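# Is it worth crafting the Valletti legendary if I can't finish the Zetier set?

Asked by mossbucket on Jan 12, 2018

Hi everyone! I've been playing Vetel since May and I'm having a lovely time with it, but I've got myself in a bit of a muddle over crafting. I have 669 dust saved up, which is the most I've ever had, and my plan was to make a second copy of Valletti for my control deck. Then I opened a pack last night and got one of the big Zetier cards, and now I don't know which way to go. I'm still missing 2 of the Zetier rares, and everyone says the deck doesn't work without them. I mostly play in the evenings after the kids are down, so I'd like something that doesn't take forty minutes a game. What would you do?

## Answers

**Caoimhe Mac Giolla**

Oh, I remember being right where you are, and I spent my dust on the wrong thing, so please learn from me! Hold off on the second Valletti. She's a wonderful card, but you hardly ever want to draw both, and one copy does nearly all the work in a slow deck. The Zetier rares go into three or four different decks, and they're quick decks too – you'll be done in ten minutes most nights, win or lose.

If I were you I'd make the rares first, play a week of ladder, and see how it feels. I run 38 cards plus the two Mac Suibhne spells, and I've never missed the second legendary. Whatever you do, don't break down your old cards to get there faster. I did that with a whole pile of commons and had to make half of them again.

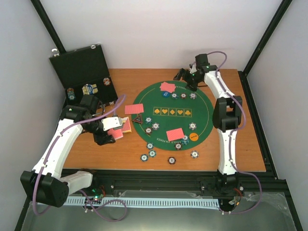

As for learning when to keep a hand and when to throw it back, what helped me most was playing other card games on the side. The Zetier deck asks you to commit early, with only part of the picture, and I was forever holding on to expensive cards and hoping. A few evenings of hold 'em cured me of a lot of that, because you have to decide what your two cards are worth before the middle of the table fills in. Think of that row of five boxes across a green poker mat, one for each shared card, and ask yourself how many of them you'd need to go your way. If the answer is most of them, throw the hand back. It's the same with your opening draw in Vetel, and after a while you stop feeling sad about it!

**gridlock_tam**

Rares. Second Valletti is a trap. I'm at rank 359 with one.

**pennywhistler**

I'll disagree a little with the others, though I do think they're giving you good advice for the ladder. If you love the slow deck, then it's fine to build the slow deck. I played Valletti all through the fall and had more fun losing with her than I've had winning with anything else. But do wait until the next balance patch before you spend, as they sometimes give full refunds on changed cards and you might end up able to afford both.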